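Home | Notebook | Walks | Grading sheets | Sign bench | Contact

January 2023
Posted by the grading bench

Wheel, slope and steps on the Uvach track

Back from the first proper measuring run on Uvach and I want to get this down while my notes still make sense to me. Short version: the wheel is good, the slope readings are better than I dared hope, and the step section needs a rethink in how we describe it. Very happy with all of it!

Started on the flat. The old rail bed at the bottom of the valley has our 3,000-foot taped line on it, pegged at both ends, and I ran the measuring wheel up and down it before touching the track. Four runs in all, two each way. The wheel came up short every time and by nearly the same amount, and that is exactly the kind of error I like. A wheel that's wrong by the same bit each time can be corrected with one number on the cover of the book. A wheel that wanders can go in the bin. Ours stays.

The new rubber is the reason, I think. It's a touch thicker than the old one, so the wheel goes farther per turn than the counter believes. I put the correction on a strip of tape along the handle. PLEASE don't peel it off to tidy up, whoever borrows it next. The last strip went that way and we had a whole batch of loop walks with lengths that didn't agree with each other.

Then onto the real ground. The first stretch above the parking area is lovely stuff, packed gravel, wide enough for two people side by side, with a slope you barely feel in your knees. The wheel rolls straight and the clicks come steady. I took a slope reading at each marker post and one halfway between, held the clinometer at eye height, and sighted on the tape mark on the ranging pole. Same pole, same mark, every time.

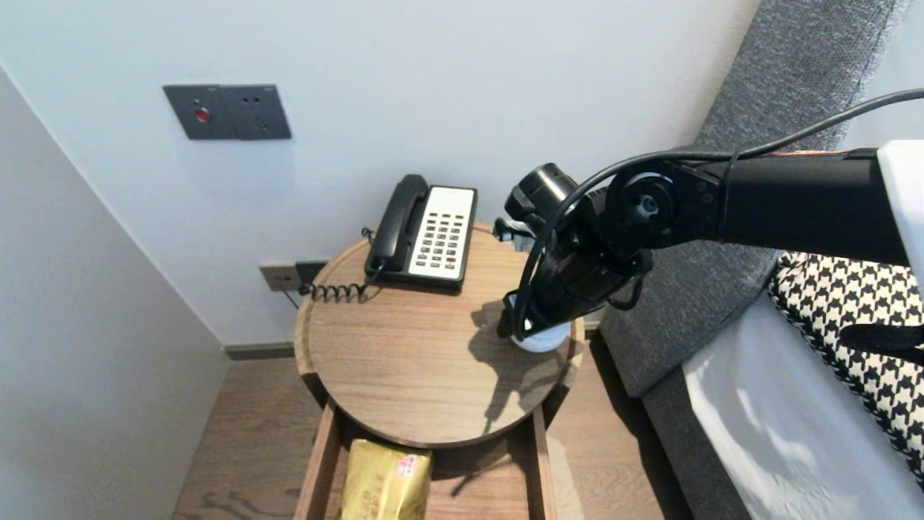

Past the second gate the surface changes to native soil with roots, and that's where the wheel starts to lie in a different way. It hops. On the way up it hops and spins free for a moment, and on the way down it skids if you lean on it. So I slowed right down and let it roll under its own weight with just a hand on the grip. The uphill and downhill lengths for the root section then came out close enough that I'd print either one. I had been ready to tape that whole piece by hand, crouching in the ferns, and I didn't have to. Great morning.

Slope readings for the lower half, in plain words, numbers are in the book:

Gate to second gate: gentle all the way, one short rise at the culvert.
Second gate to the stream: gentle, with two steeper pitches, both short.
Stream to the foot of the steps: flat, wet on the inside edge, firm on the outside.
Steps: see below.
Top of the steps to the Woldegiorgis bridge: steep, short, loose stones on the surface.

I'm pleased with how the pitches show up now that we read halfway between posts as well as at them. The old survey read only at the posts, and every post on this track was put on a nice level spot. Well, of course it was, you'd pick a level spot to dig a hole too! But it means the old sheet has the whole lower half down as flat to gentle, and anybody pushing a stroller up from the culvert would have words for us.

There are seven marker posts between the lot and the bridge. All standing, all readable, though the fifth has its arrow pointing at a blackberry patch. It has turned on its bolt. I pushed it back by hand and it stayed for as long as I was looking at it. Needs a second bolt, or a square washer, and I'd like to try the square washer first as we have a tin of them doing nothing.

Now the steps. There are 40 of them, timber fronts with gravel fill, and they are in three flights with a landing between. The sheet says "occasional steps." I can't defend that. Occasional steps to me means you meet a step, walk on for a while, and meet another. On Uvach you walk for ages with none and then get the whole lot at once. I'd go for "one section of steps, in flights, with places to stop." I sent the wording over to Arkik before supper, seeing as they use the same sheet for the ridge tracks.
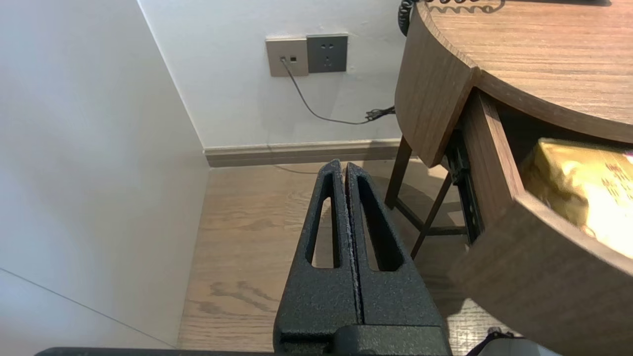

Arkik came back with a yes to the flights and a no to "places to stop," on the grounds that walkers read it as benches. They had that trouble on one of the ridge tracks, apparently, with a letter of complaint and everything. Their suggestion was "level landings between flights," and they asked whether we'd measured the height of the risers or only the number of steps, as in their view a few tall risers put people off more than a long run of low ones.

Fair point, and a really useful one. I hadn't measured risers at all. I had a look back through the old survey and no riser heights there either. So that's the next trip: a folding rule, a small level, and every riser measured at the middle and at the walking line, which on these steps has worn well off to the left. My guess is that the gravel fill has settled behind the timbers and the risers have grown from the downhill side. You can feel it going up. The bottom flight is an easy stride and the top flight makes you lift your foot. I'd love to have numbers for that and not just my legs' opinion.

It changes how I think about the grade as a whole, too. We've been giving one grade for slope and one for steps and taking the worse of the two. But if the top flight is taller than the bottom, then the hardest step on the track comes right when people are most tired, just below that loose pitch to the bridge. I don't know yet how you'd put that on a sheet in a form that fits on one line. Maybe a little profile drawing along the bottom of the page, with the steps as ticks. I drew one at the kitchen table and it looks terrific, if I may say so. The ticks bunch up and you see it in a second. 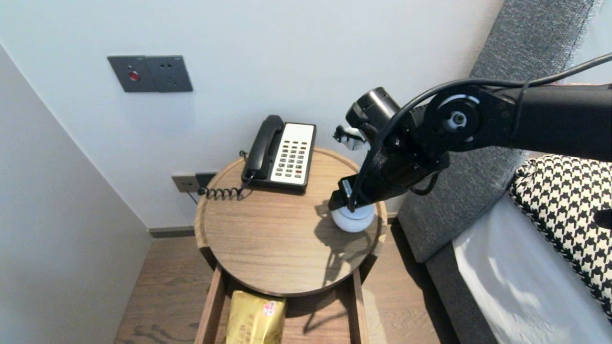

Clurndale Walks — Track Grading and Sign Bench

Profile drawing, some notes so I don't lose the method. Horizontal distance along the bottom from the corrected wheel length. Height up the side, built from the slope readings one piece at a time. I stretched the height or you'd see nothing but a flat line with a cough in the middle. The stretch has to be stated on the drawing and it has to be the same on every sheet we make, or people will compare two walks side by side and pick the wrong one.

The first version used straight lines between readings. Looks a bit like a saw. The second version I smoothed by eye with a flexible curve, and it's prettier and worse: the short pitch at the culvert went away completely. Going with the saw. It's truer to the readings and it photocopies better as well.

Closing the loop was the bit I'd been nervous about. If you add up every rise on the way to the bridge and every drop on the return leg, you should end where you started. Mine ended slightly underground. Not by much! I went through the readings and found one on the return leg that I'd written down without a minus sign and then "fixed" the wrong way in pencil. Put that right and the loop closes to less than the thickness of my pencil line at this scale. I did a small dance in the kitchen.

Still open from the day:

The stream crossing. It's signposted on the way up and has nothing on the way back, and the path forks there into something that looks like a track and is only a way down to the water. Wants an arrow on the back of the existing post. Easy job.

The edge above the bridge. There's a steep drop on the creek side and the sheet should say so plainly. I wrote "unfenced drop on the left going up, keep children close." It's blunt. I'd leave it blunt.

The wet inside edge below the steps. The ditch is full of leaves and the water is using the track in place of the ditch. I kicked a bit of it clear and it ran off beautifully straight away, very satisfying, but it wants a proper shovel. 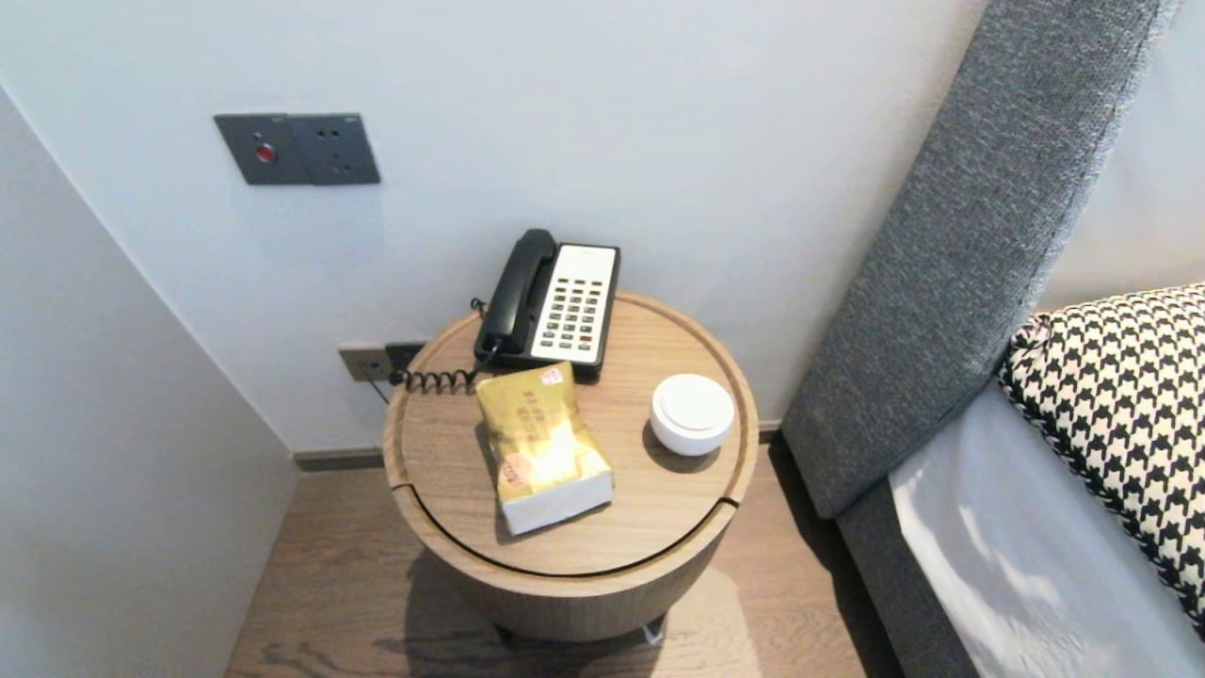

The map table for the bridge lookout is the other thing on the bench, and I've gone back and forth on its shape. Square is easy to cut, but the view goes nearly all the way around and people will want to stand on every side of it. So, round. The side table in the photo has more or less the edge I'm after: a raised rim all the way around the top, with a thin groove just inside it. Set the map disc down inside a rim like that and the edge of the disc is protected from keys and zippers and small boys with sticks. The groove is a question outdoors, as it would fill up in the first shower and stay full, so ours would need drain holes through the bottom of it, and I'd want them on the downhill side with the table tipped a hair so the water finds them. The slight taper of the body toward the floor is nice too, gives your boots somewhere to go when you lean in.

For the disc itself I want the ridge names lettered around the outside, reading outward, so you face the hill and read its name the right way up. I did a paper one and spun it on a plate to check. Works well for the near ridges. The far ones crowd together on the north side and I'll have to drop a few or go to smaller letters, and I'd sooner drop a few. Check against the real skyline on the riser trip, bearing compass, clear day, and take the paper disc along in something stiff.

Bring next time: folding rule, small level, square washers and the wrench that fits them, shovel, compass, paper disc, spare pencils. The wheel can stay home.

Contact the grading bench | © Clurndale Walks | Back to top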